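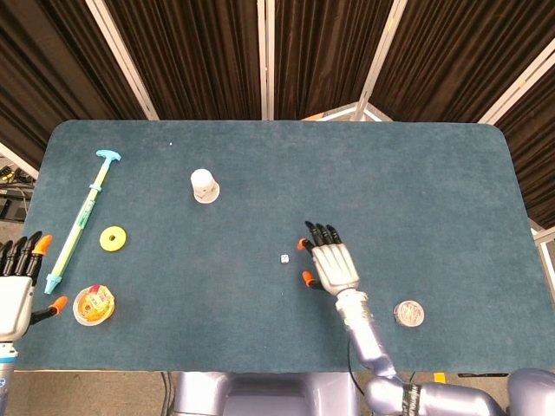
What makes a small household object hard to name?

Mostly the lack of one settled use. People name a spoon or a key at once, but they hesitate over things that could belong to a game, a kitchen or a toolbox, and they often fall back on the shape.

Figure 2. Small objects on the dark teal felt mat, among them a toy syringe, a yellow ring, an upside-down cup and a die.

3.2 Objects and naming

The objects came from kitchen drawers and toy boxes in households in Petdale. We kept only things that could be picked up with one hand and had no sharp edges. Duplicates were taken out, and so was anything that had visibly come off a larger object, such as a loose wheel or a battery cover. The final collection held 347 objects. Each was given a short label in the Studomik catalog, which the people doing the naming did not see.

We wanted the set to run from easy to hard. A die is easy: it is tiny, but the pips on its faces settle the matter. The toy syringe in Figure 2 also has a familiar outline, with its T-shaped handle and conical tip. The flat yellow ring is harder, as it could pass for a washer or a stacking ring. We put it in the hard group together with the round silver disc seen at the right of the mat, which has an embossed pattern on top and a reflective rim.

The way an object is placed matters too. A cup standing on its closed bottom shows its opening, and people name it quickly. Placed upside down, as in Figure 2, it shows the closed bottom instead. Cups were therefore named in 2 positions, and the answers were kept apart. Clear containers were treated as one object with their contents, so "jelly" and "little tub" were both accepted for the round container with the transparent lid.

Felt was chosen for the mat after a trial on bare wood, where round pieces rolled. Dark teal gave good contrast with the white and yellow pieces. It did less for the darkest toys, and we return to this in Section 5.

Misaki Kobori grouped the answers by hand. Names that differed only in spelling or plural were merged. Color words were dropped unless they were the whole answer. Where an answer fit 2 groups, it was entered in the more general one, following the rule used in the Zollumska word lists.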